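Prometti Opens Small-Bedroom Tidying Program to Renters in Zitach

09/07/2018 - Prometti, the home organizing firm, today opened sign-up for Fultelitz, a home-visit program for people who live in small bedrooms and want help getting the floor clear again.

The program was tested in February in 45 homes in and near Zitach. Most were rented rooms with one set of cabinets and very little space beside the bed. Residents were asked what bothered them most, and the most common answer was small items left on the floor - toys, hair ties, chargers, single socks.

Each Fultelitz visit starts at floor level. Small items are picked up first and sorted by the cabinet or drawer they will go back to. Larger things such as bedding and coats are left until the floor is done. A visit takes roughly 81 minutes, and the resident decides what is kept.

Prometti does not sell storage furniture as part of the program. Visits work with the cabinets already in the room, and nothing is drilled or fixed to the walls, so the service is suitable for tenants.

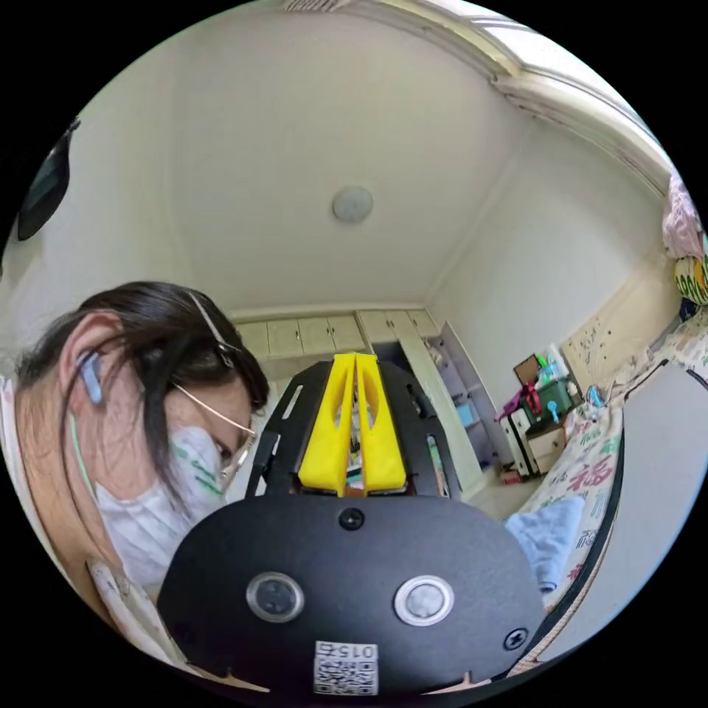
Sign-up is open to any household with at least one bedroom of a size that makes storage difficult. Prometti plans to carry out 1000 visits in the first year. Follow-up visits can be booked after 9 weeks, and residents who took part in the February test may book one at no charge.

A printed guide to the sorting method is included with every visit. It covers closets, under-bed space and shared children's rooms. Copies can also be ordered separately from the Prometti office in Zitach.

About Prometti
Prometti provides tidying, packing and home organizing services to private households. Its training arm, Prometti Org, runs short courses for people entering the trade.

Media inquiries: Prometti press desk, Zitach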